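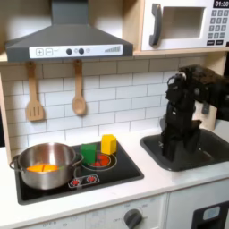 Figure 1. The kitchen workcell, with the arm at the sink position and two blocks on the printed burner.

Drafting a Conduct and Safety Standard for a Shared Tabletop Manipulation Workcell
Final Project Report, Laboratory Practice Sequence
Harkport Institute, Department of Engineering Technology

Abstract

This report describes the preparation and trial of a written standard for student use of a small robotic arm in a play kitchen workcell. The cell had been shared by several project teams without common rules on setup, stopping, or recordkeeping. The project team reviewed the working habits of those teams, wrote a draft standard called the Sernow Rules, and applied it during one term of regular use. The Rules improved the completeness of session records. They were less successful in controlling changes to the layout of the cell. Recommendations for a second edition are given in Section 6.

1. Background

The Department operates one tabletop cell for manipulation exercises. The work surface is a toy kitchen with a cooktop, a sink basin, and a shelf above the counter. Students teach the arm short tasks, such as moving a block from the burner to the pot, and the recorded episodes are used in later coursework on learned control.

Before this project, each team kept its own notes. Two teams used the same name for different tasks, and one set of episodes could not be used because the starting positions of the objects had not been written down. In January the Department asked for a single document that would cover both safe operation and the quality of records.

2. Scope

The Rules apply to any powered use of the arm in the kitchen cell, including tests made without objects. They do not cover repair of the arm, work on its power supply, or the mobile platforms in the Nakpan Room, which have their own instructions. The Rules are not a substitute for the general laboratory safety policy. Where the two differ, the stricter requirement applies.

3. Method

The team read the existing notes and observed ordinary sessions without taking part in them. Operators were then asked to describe how they would stop the arm, who was allowed to reach into the cell, and what they recorded after a failed attempt. Their answers differed most on the third question. Several operators deleted failed attempts at once, while others kept them without a label.

A first draft was circulated for comment and shortened. The trial edition was posted at the cell and used for the rest of the term. During the trial, 780 episodes were recorded under the Rules. These were compared with 600 episodes taken from the earlier records. The complete archive holds 3206 episodes, but many of the older ones have no session sheet and could not be included.

4. The Sernow Rules, Trial Edition

4.1 Reach and access. No person may place a hand over the counter while the arm is powered and enabled. Objects are reset only after the operator has disabled motion and said so aloud.

4.2 Stopping. The operator must be able to reach the stop control from a seated position. The stop is tested at the beginning of each session and after any change of operator.

4.3 Speed. New programs are run at the reduced speed setting until three full passes have been completed without contact with the shelf, the hood, or the tiled wall.

4.4 Objects. Only objects on the approved list may be used. Blocks and play food are approved. Glass, liquids, and items with sharp edges are not permitted. Metal cookware may be used if it is placed on the cooktop before motion is enabled.

4.5 Starting layout. The position of each object is entered on the session sheet by zone. The zones are left cooktop, right cooktop, sink, counter, and shelf.

4.6 Failed attempts. A failed attempt is kept and labeled as failed. It may be removed from a training set later, but the original record is not deleted.

4.7 Handover. The outgoing operator disables the arm, signs the sheet, and reports any unusual sound, heat, or looseness in the joints.

5. Findings

Session sheets were complete for nearly all sessions in the trial. In the earlier records, the field most often left blank was the starting layout. Operators reported that the zone names made this field quick to fill in, although the border between counter and sink was read in different ways when an object rested on the rim of the basin.

Rule 4.1 was accepted without difficulty. Rule 4.3 drew complaints from teams working close to a deadline, and two sessions were found to have moved to full speed after a single pass. No injury or damage was reported in either case.

The main weakness concerned the layout of the cell itself. The Rules govern the objects but say nothing on the position of the kitchen relative to the arm. When the kitchen was moved for cleaning, stored programs no longer matched the cell, and the change was not recorded until the next day.

6. Recommendations

The second edition should add a fixed reference mark for the kitchen and a check of that mark before power is applied. Zone borders should be drawn on a printed plan kept with the session sheets. Rule 4.3 should require the operator to initial each reduced-speed pass.

The team also recommends that the sheets be moved to the Dutavora records system, which the Department already uses for equipment loans. Paper copies should remain at the cell until all operators have received access.

Appendix A contains the blank session sheet. Appendix B contains the approved object list.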